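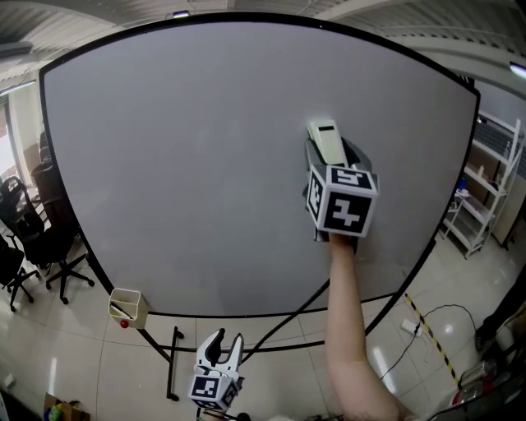
Gollilitz: notes on wiping whiteboards

Hi! This is the readme for Gollilitz, my log of what comes off a whiteboard and what doesn't. It started as a grumpy spreadsheet about ghosting (that faint gray shadow of last month's meeting you can still read if you tilt your head) and now it has 2,675 rows, so I figured it deserved a readme and a proper home. If you look after boards in an office, a classroom or a garage, help yourself.

What's in the folder

wipes.csv is the big one. One row per wipe: which board, which marker, how long the ink sat, what I wiped with, and a score for what was left.
boards.csv covers the 16 boards, with surface type, size, stand or wall, and anything odd about them.
erasers.txt is me rambling about erasers. It's long. Sorry in advance!
scores.txt explains the scoring, and please read it before you make a chart.

The boards

Most are ordinary office boards, some screwed to the wall and some on stands. The big one with the black frame is on a black metal stand and has a beige tray clipped low on the left, with room for a thin pen. I like a tray on the side, though I do catch my sleeve on it. Keep the floor clear around anything on a stand, cables especially, and if yours has wheels, lock them before you lean on it.

Watch out for boards that aren't flat. A felt eraser rides over the high spots and skips the rest, so you think you've finished and there's a stripe left. I put "bowed" in the notes column whenever I noticed one, but I only began doing that halfway through, so a blank there doesn't mean the board is flat.

How I wipe

Straight strokes, top to bottom, a little overlap, eraser flat against the board. No circles. I know circles feel good, but they push the dust around and make the scoring a mess. Two passes dry, then I look at it from the side with the window light coming across, and then I score it. If it gets a third pass, that goes in as its own row.

Ink sat for 30 minutes on the normal runs. The ones marked "weekend" were written on Friday afternoon and wiped whenever I got in on Monday, which was not always early.

Scores

0 is clean, 1 is a shadow you have to hunt for, 2 is a shadow you can read, 3 is basically still writing. It's all by eye. Agata Mancuso rescored 500 rows for me without seeing my numbers, and we mostly disagreed on 1 versus 2, so if you don't need the difference, lump them together. Her scores are in score_b.

Columns that trip people up

eraser_age is in wipes, and I reset it to zero when I cleaned the felt. Whether that's fair is a whole argument and I go on about it in erasers.txt.
marker uses my nicknames. "Costa" is the cheap set from the supply closet and "Flokier" is the nicer one that smells less.
color is the cap color. One green pen wrote nearly black for weeks and I left it as green.
left_handed is there for smear checks. It's me on a bad shoulder week, so don't read too much into it.

Known problems

Red is overrepresented. I had a lot of red pens.
Board 9 got swapped for a new one in October and kept its number. Filter by surface type if that matters to you.
Spray cleaner was used on a few rows before I had a column for it. I went back and marked the ones I remembered.

Using it

Do what you like with the files, just say where you got them. If you find a row that makes no sense, send me the row number and what looks wrong with it. Getside, the older version with only the wall boards, is still in the archive folder, but its scores run backwards (3 was clean), so please don't paste the two together like I did.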